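Search reports and updates
Reading time: 2 minutes

Table-setting project: progress report, 13/03/2018

Hello all,

A quick one from me this time, as most of the month went on the open day at Stellholm. We had 58 people through the door, which for a wet afternoon and a car park with no lights I'm calling a triumph! A fair few came over from Vorkholm and stayed right to the end (and finished the biscuits).

We gave them the short talk first, then let them have a go with the hand-held grippers at the dining table. I'd worried people would find it dull, picking up crockery, but we had a queue all afternoon. Bowls are still the hard bit. A glossy white bowl on a white plate gives the software very little to go on, and the ceiling lights bouncing off the glaze don't help. Harish Subramaniam spent a good while explaining this to a retired potter, who told him to try a matt glaze, so that's on the list.

On the numbers, we now have 664 usable recordings against the 400 we promised you by this stage. More than 6 hours went on sorting out file names, my fault, and I've now written down how we do it.

Money is fine. The Cloklow order came in under budget and I'd like to move what's left across to travel, if you're happy with that. Could you let me know before I book anything?

Still to do: the write-up for Iyengar, a second table with a plain cloth, and a proper go at cups, which I keep putting off. I'd also like to run another open day in October, with a bigger room and somebody else doing the talk.
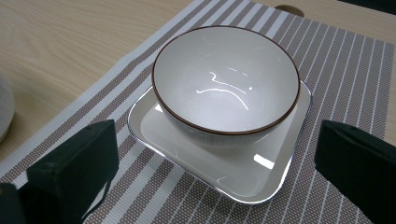
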